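24 January 2022
Dye fastness, Faltach cotton knits, batch 948

Carried over from October. Question is still whether the lavender shade bleeds onto paler goods at the lower wash temperature, or whether the Dorow fixative has dealt with it.

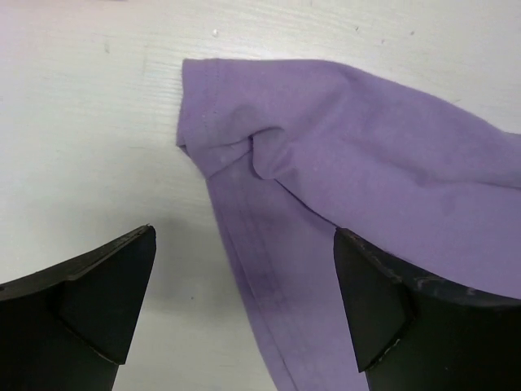
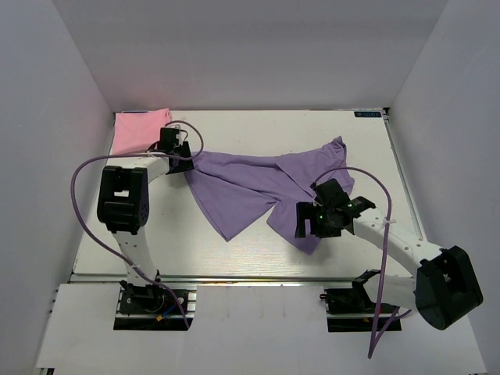

Lavender knit, white tabletop.

Bath made up fresh with Onov powder at 5 g per liter. Specimens run at 50 C with undyed cotton strip stitched along one edge. Steel balls in all the canisters this time — left out of the last run, so those numbers are not comparable and I have struck them from the sheet.

Staining on the adjacent strip graded 4 on the gray scale, one at 3-4. The 3-4 is canister 172, which has a worn gasket and lost liquor. Repeat it with a new gasket before drawing anything from it.

Dry rub fine. Wet rub worse than expected, 3 at best, and the color comes off pinker than the cloth. Suspect the red component is sitting on the surface. Longer soap-off might shift it.

Moldovan yarn lot not started. Needs conditioning overnight first.

To do: gaskets, more multifiber strip, check pH meter against fresh buffer — it was drifting again by the end of the run.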